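Desktop Computer Disassembly Technician (part-time)
Petudlow Refurbishing, Starkby site

Job reference: 564
Openings: 3
Shift: 8:00 a.m. start, 6 hours, day shift only
Start: February

Petudlow takes in retired office computers, strips them to their parts, and returns the usable parts to stock. The Starkby site handles desktop towers. Laptops and monitors go to the Mamdale site and are not part of this position.

The work

Each technician takes a tower from the intake rack, lays it on its side on the bench, and removes the side panel. Parts come out in a fixed order set by the work sheet for that model. The usual order is drives, cables, expansion cards, memory, heatsink, processor, power supply, and board. Boards that pass inspection stay in the case and are sent on for rebuild.

Duties include:

Releasing hard drives and drive carriers by their tabs or handles and placing them upright in the drive tray. Drives are not stacked.
Unplugging data and power cables by the connector body. Pulling on the wire is recorded as a handling fault.
Opening the processor socket, lifting the processor straight up, and placing it in a holder.
Checking the open socket for bent contacts under the bench magnifier.
Reading the label on the power supply and entering the model and rating in the stock system.
Sorting screws by type into the bench tray.
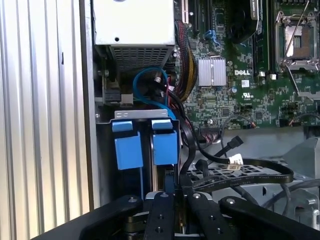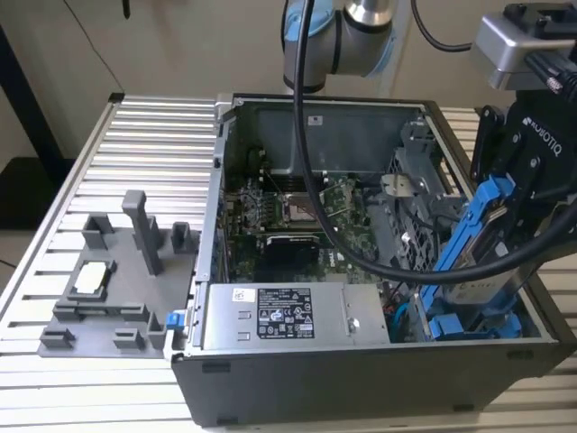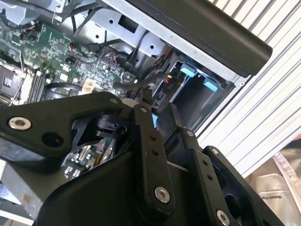
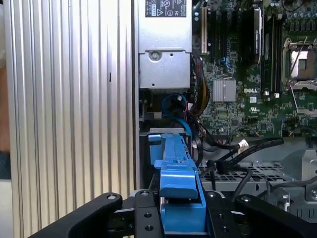 Tower interior with the green motherboard exposed, four views.

Many of the towers at Starkby are Dell units from office leases. Internal layout differs between models, and cable routing differs between units of the same model when a previous owner has made repairs. Applicants should be able to trace a cable from end to end before disconnecting it.

Work area

Benches are fixed height. Viklund wrist straps are issued on the first day and must be connected whenever a case is open. The strap is tested at the start of the shift and the result is written on the bench card. Food and drinks stay in the break room. Gloves are optional for board work and required for handling cut or bent sheet metal.

Requirements

Steady hands and good close vision, corrected or uncorrected.
Able to lift 40 pounds from floor to bench height.
Able to stand for most of the shift.
Able to read part labels and printed work sheets in English.
Basic knowledge of the parts inside a desktop computer. Repair experience is useful but not required.
Able to tell cable colors apart — applicants who cannot should say so on the form, and labeled work sheets will be supplied.

Training

New technicians spend the first 6 shifts on scrap towers. The training covers static control, socket handling, drive removal, and stock entry. Training shifts are paid at the full rate. A short bench check follows, in which the technician strips one complete tower using the work sheet. The check is not timed and may be repeated once.

Pay and terms

Hourly, paid every two weeks. The rate is listed on the application form and does not vary by experience for this grade. Parking is free behind the building. The Mamdale bus stops at the front gate before the day shift.

How to apply

Pick up a form at the Starkby front desk between 9:00 a.m. and 3:00 p.m., or download it from the Petudlow jobs page. Write the job reference at the top of the first page. Include one work reference and list any computer models you have taken apart — home machines count. Forms without a reference number are returned.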